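Chapter 8
What a Pass Mark Is Worth

Most of the standards you will meet in this book were written by people who wanted robots to be safe. Fewer were written by people who had to prove it. Keep that in mind while reading this chapter, which deals with acceptance tests for sorting cells and with the growing habit of running those tests in simulation.

Take the Bovden procedure, which many small firms copied. It asks for 60 sorting trials, a written rule for which colour goes in which bin, and a signed record. It doesn't say who picks the starting positions of the cubes. Nor does it say what counts as a miss. Is a cube lying on the lid of the right bin sorted? Two testers at Tavinport gave different answers and both signed the form.

Reinaldo Guerra, who reviewed the Tavinport records, found 1548 simulated trials and 4 on a real arm. The report gave a single success rate for the lot. Nothing in the rules forbade this. He called it "a sum with the awkward part left out", and I have yet to hear a good reply.

Supporters of simulated testing say it is cheap and can be repeated exactly. Both claims are fair. But a test that repeats exactly will also repeat its mistakes, and a clean grey backdrop with soft, even light tells us little about a packing shed in September.

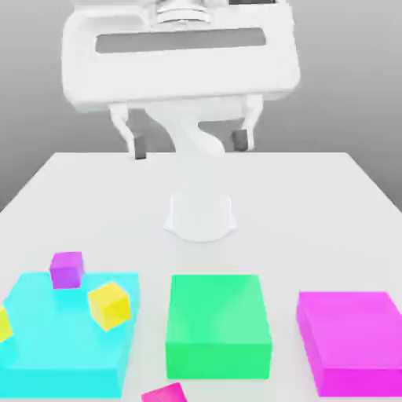 The Amaral guidelines try to mend this by asking for a "realism statement" with each simulated result. In practice the statement is often one line, copied from the last job. The Emine checklist is stricter: it wants the cube layout, the gripper settings and the rule for a miss fixed before the first trial. I prefer it, though I have seen it filled in afterwards.

Before reading on, find a test report from your own workplace or college and mark every figure in it that has no stated method. Bring it to Section 8.1, where we start with the word "success".

Shared 8 times | 4 comments
Contact us | Copyright and permissions | Back to top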